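Unit 6 handout: When the load stops halfway
Mobile robots and hoists, June session
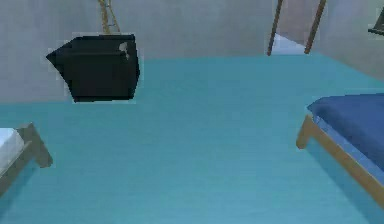
Lenka Kuruc wanted to know why we spend a whole unit on faults in a simulator when a real hoist would fail in its own way anyway. Great question, and please keep asking it! A simulated fault can be run again with one setting changed, and that is where the fun starts.

Our case is the Slanina run. The task was to lower a black box to the floor between two beds. The controller reported "load down" and released the next step, with the box still hanging well above the teal floor. The log shows 368 control steps, and the stall begins at step 138. From there on the height value never changes, yet no alarm was raised.

What went wrong (we'll work through the log together):

The "load down" message came from a timer. It fired after 700 milliseconds without movement, and a stuck load doesn't move either. Lovely, nasty little bug.

The height reading was available the whole time. The release step never looked at it.

The stall limit had been copied from the Jilline project, where the loads were lighter and pauses were normal.

Why it matters: the next step would have sent the mobile base down the aisle. A suspended load is a hazard even when it hangs perfectly still, so the base has to stay out until the height check passes.

For next time: rewrite the release condition so it needs both no movement and a height near zero. Run it on the 74 saved starts and bring your worst one. Abelardo Garrido has the log files. Pairs are fine, and odd results are very welcome.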